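Assembly board

Print this article | E-mail this article

An assembly board, also called a task board or peg board, is a flat panel fitted with small parts that are to be placed, turned, switched or removed by hand. Boards of this type are used in the teaching of fitting work, in the assessment of hand function and in the comparison of methods for handling small components. The name is applied both to the bare panel and to the panel together with its loose parts.
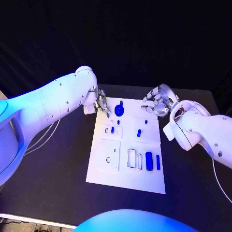
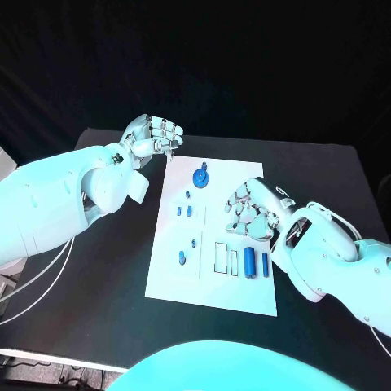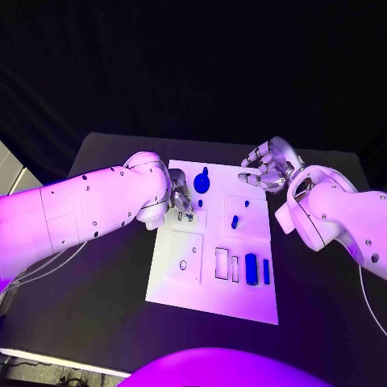 White base with blue parts, on a dark table.

Construction

The base is normally rectangular and of a single pale colour, with the working parts in a contrasting one. Blue on white is a common pairing. Strong contrast makes a part easy to find and shows at a glance whether a position is filled. Coloured lighting reduces the effect, and boards intended for timed work are generally set up under plain white light.

Stations may be formed directly in the base or carried on raised plates. A raised plate can be taken off and replaced when its holes wear, and can be turned through a quarter to alter the direction of approach. The Gesonwood pattern uses plates of two heights on one base. The Kurian pattern has a flush surface throughout and is cheaper to make, though a worn hole means a new base.

Stations

Peg and hole. A cylindrical peg is entered in a round hole. Difficulty depends on the clearance, the depth of the hole and the presence or absence of a chamfer at its mouth. Short pegs are harder to hold squarely than long ones.

Slot. A flat or rectangular part is entered in an opening of matching outline. Rotation about the vertical axis must be correct before the part will go down.

Knob or gear. A round part is seated on a post and turned. On some boards it engages a second part, so that an error in seating is felt as stiffness.

Toggle. A small lever or block is moved between two positions. No part is lifted. The station tests control of force.

Outlines

Holes and slots are frequently outlined in black. The line should lie outside the edge of the opening; a line printed across the edge hides wear and makes the opening look larger than it is. Räsänen recommended that outlines be renewed whenever a plate is changed.

Setting up

The board is laid flat on a dark, non-reflecting surface. It need not be square to the table, but where results are to be compared its angle is marked and kept. Light boards tend to creep during use and are held with two clamps or a rubber mat. Loose parts are set out on the same side for each trial.

Scoring

In the Farance method each station scores 2 for a part fully seated and nothing otherwise. The older Hyvönen and Nurmi method also records dropped parts.

See also: Form board; Jig; Plug gauge

Last updated: September

Contact us | Copyright Cinico Reference | Back to top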